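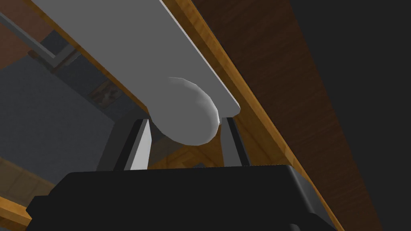
Puxador redondo branco.

A Kaufmann procura um ajudante de marcenaria (m/f) para a oficina em Clernosholm. O trabalho é restaurar portas e janelas antigas de madeira: lixar, trocar vidros pequenos, afinar dobradiças e acompanhar a montagem em casa do cliente.

O horário é de segunda a sexta, com entrada às 7 horas. Pede-se experiência com ferramentas manuais e carta de condução. Não é obrigatório ter diploma – ensinamos o que falta.
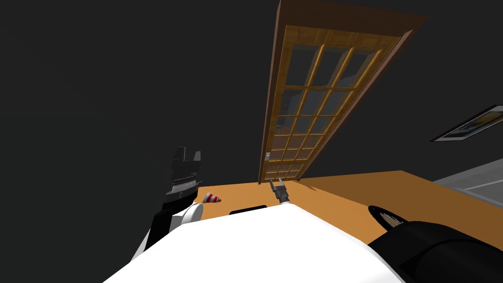 Aurelia Gruber conta que entrou sem saber cortar vidro e que, no primeiro mês, partiu muitos, mas sempre teve ao lado uma pessoa com paciência para explicar outra vez.

Oferecemos contrato de nove meses, com possibilidade de renovação, e subsídio de almoço de 135 euros por mês. O início é em agosto.
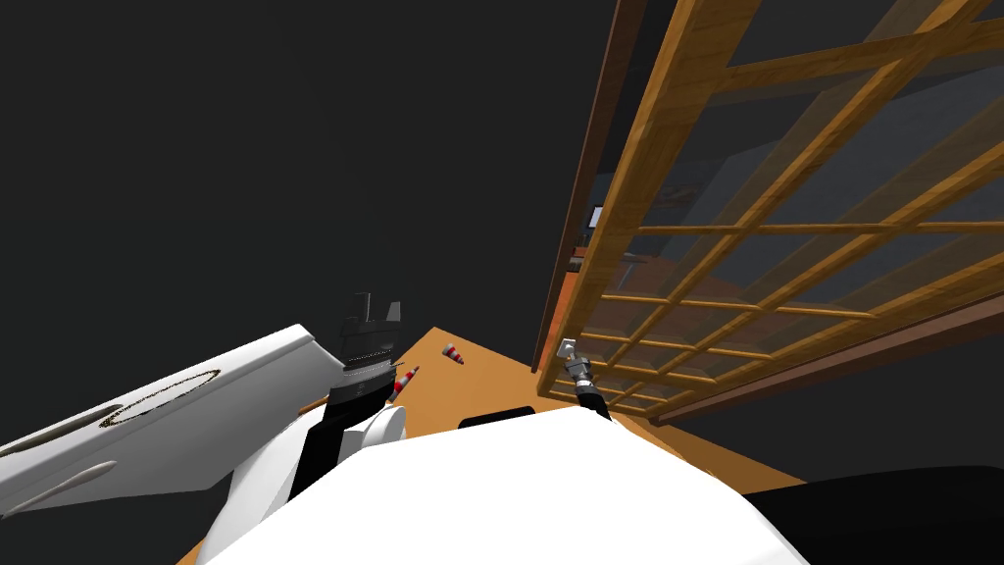
Como se candidatar

Envie o currículo e uma carta curta à Kaufmann, rua Mollus, 53, Clernosholm. As entrevistas são à quarta-feira, de tarde.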